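Clearing the worktable: notes for the Idwood evening

Slides 6 to 9, Gleice speaking. Lionel Marchal takes over at storage.

Start with the table itself. A shared table fills up because small things get put down "for a minute." At Flesance we had 22 people using one long table, and by December the far end could not be used at all.

Explain the tray rule. Anything still in use goes on a tray. Anything left on the bare surface gets picked up and sorted before the next group comes in. People argue about this at first. Give them a week.
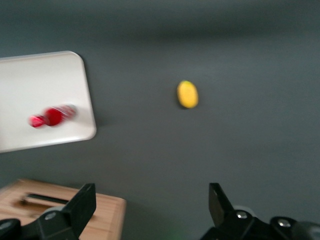
Then the color of the surface. We went with plain gray and a white tray. Red and yellow things show up on gray from across the room, so stray items get spotted sooner. The old patterned cover hid everything.

Boxes next. One light wooden box per table, kept near a corner. Don't label it "misc." When it is full, empty it. Ours holds up to 40 small items, and that is already too many.

Ask the room: what was on your table this morning? Take two or three answers, then move on.

If there is time, mention Gbeho, where they sort at the end of the day instead of between groups. It works for them because they have one group.

Hand over to Lionel. He needs the clicker and the handout.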